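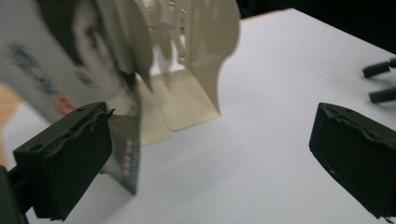 Pre-Run Software Checklist, Shelving Cell, Rev 7
Maintained by Yaneth Cabrera. Comments are mine unless initialed. Last walked through April 2024.

Do the items in order. Mark each one P (pass), F (fail) or N/A. If you mark everything N/A you will be asked to come and talk to me.

SECTION A - BEFORE POWER

A1. Correct branch checked out on the control PC. Result: P
Comment: It was the correct branch. It was also full of uncommitted edits to the grip timeout, which I have stashed under the name "whose is this". Please claim it.

A2. Config hash matches the one on the run sheet. Result: P

A3. Emergency stop pressed in and released, state change seen in the log. Result: P
Comment: Seen in the log means read in the log. Hearing the click is nice too.

A4. Disk space on the recording drive above 60 GB. Result: F, then P
Comment: Full of Jurthorpe replays. Moved them to the archive. The recorder does not warn when the drive fills up, it just stops recording and keeps its little green light on. Ticket open with Utside, who wrote the recorder and are fond of the light.

SECTION B - PERCEPTION

B1. Camera calibration file dated after the last time anybody touched the mount. Result: P
Comment: "Touched" includes wiping the lens with your shirt.

B2. Table plane fit converges in under 4 seconds. Result: P
Comment: White top, low texture. The fit is happy enough, but keep the residual plot open while it runs. If it looks like a staircase, restart the node.

B3. Detector returns one box per printed item. Result: F
Comment: Glossy covers again. A cover with a big face on it gets split into a book and a person, and the planner then politely refuses to move because there is a person in the workspace. I respect the planner for this. Workaround: set the person class to ignore in the tabletop region ONLY. The floor region stays on. If I find the floor region off, see the note at the top about coming to talk to me.

B4. Glare mask enabled. Result: P
Comment: The threshold shipped by Folleso is tuned for cardboard boxes, and with it a shiny magazine comes back with a hole across the middle. Use the glossy profile.
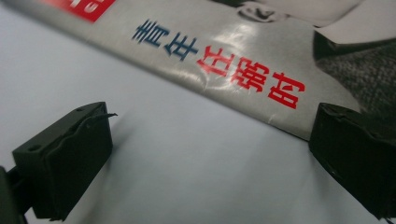
B5. Cover text orientation agrees with the pose estimate. Result: P with grumbling
Comment: Thongdee's text module handles Chinese titles fine when the cover is square to the camera. Lay it on a diagonal and it sometimes decides the item is upside down, with a confidence of one. Nothing that confident should be allowed near a motor. Cross-check against the long edge of the cover before you accept the pose. There is a flag for it, --edge-vote, which is off by default for reasons lost to history.

B6. Bookends segmented as two objects when two are present. Result: F
Comment: When they stand close together it merges them into one very wide bookend and plans a grasp for it. The width check catches this now (see C3). Leave the width check alone.

SECTION C - PLANNING AND CONTROL

C1. Collision model includes the finger covering. Result: P
Comment: The model has clean new fingers in it. Ours have ragged edges. I padded the mesh by hand; do not reload the stock one from the vendor folder to "tidy up".

C2. Approach height set from the measured table plane, not the constant. Result: P
Comment: The constant is still in the code, in capitals, looking official. It belongs to a table we no longer own.

C3. Grasp width limit active. Result: P
Comment: Tested by asking for something absurd. It said no.

C4. Control loop holds rate for 1,000 cycles without an overrun. Result: P on second try
Comment: The first try had a web browser open on the control PC. I closed it. Whoever was comparing air fryers, your tabs are gone.

C5. Force threshold trips on a slow finger press. Result: P
Comment: Use the test block. The word "finger" in this item means the gripper's. Revised wording requested twice, so there it is.

C6. Planner timeout falls back to hold, never to last known trajectory. Result: P
Comment: Pull the network cable mid-plan to check. Put the network cable back.

SECTION D - TOOLING AND LOGS

D1. Clock offset between the camera stream and gripper state logged at start. Result: P

D2. Replay tool opens the first recorded file without errors. Result: P
Comment: Open it all the way. The thumbnail is generated from the header and will cheerfully appear for a file with nothing in it.

D3. Run notes started. Result: F
Comment: A notes file exists. It contains the word "notes".

OPEN ITEMS

B3 - ignore rule needs to live in the config where it can be reviewed. Mine.
B6 - needs more training views of thin sheet metal standing close together. Unassigned, which I expect means mine.
A4 - waiting on Utside.
D3 - whoever runs next.

Cleared for supervised runs at reduced speed. Not cleared for overnight. Please stop asking about overnight until B6 is closed.

Y. Cabrera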